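# Teaching by Demonstration: Two-Arm Tasks
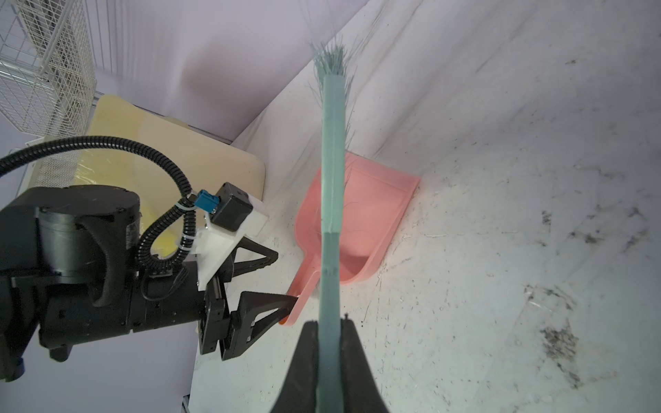
Handout 5, p. 2

## 1. Where we are

Last week covered hand guiding, where you hold the arm and move it through the task yourself. This week moves to remote control. You sit at the leader arms, the follower arms copy you, and the recorder saves joint positions and camera video together.

The task for the unit is sweeping with a hand broom and a dustpan. One gripper holds the teal broom by its flat handle and the other holds the pink dustpan near the end of its handle. The dirt goes on the white floor panel.

## 2. Why sweeping is hard to demonstrate

Pick-and-place has a clear end: the block is in the bin or it isn't. Sweeping is graded by how much dirt is left, and two good operators will stop at different points. Agree on a stopping rule before you record. Ours is no more than three strokes per patch, then lift the pan.

Other things to watch:

- Bristles bend. The tip of the broom is not where the gripper pose says it is, and the error changes with how hard you press.
- The pan has to stay flat while the broom arm moves. Most beginners tip it when they look at the other hand.
- Fine dust and hair show up poorly on camera. Larger specks are easier for the policy to learn from.
- A handle can turn between the fingers. Check the grip before every take.

## 3. Recording procedure

1. Home both arms in Gestum and wait for the ready light.
2. Place the tools in the grippers. Close slowly.
3. Spread the dirt with the Doser cup, one level scoop. Vary where it lands.
4. Start the recorder, wait a second, then begin.
5. Move at a steady speed. If you have to stop and think, discard the take.
6. Finish with the pan raised and level. Stop the recorder before you open a gripper.

Each pair records 39 takes. Expect to throw out a few. Label a failed take "fail" and keep the file, as we will use those in Unit 11.

## 4. What the wrist camera gives you

A wrist camera moves with the tool, so the broom stays in nearly the same part of the view while the floor slides past. That helps with contact. It is weak on overall position, and the broom itself hides part of the pan. Compare your wrist video with the overhead video before deciding which views to train on.

## 5. For the lab (room Cedelano, Sunday session open until 6)

Bring your take log. Write down:

- operator and which hand ran the broom
- where the dirt was placed
- number of strokes
- pass, partial or fail, judged by your partner

Reading: Lynch notes, section on contact and friction. Skip the derivation at the end.

Wipe the panel when you leave and empty the pan into the gray can by the door.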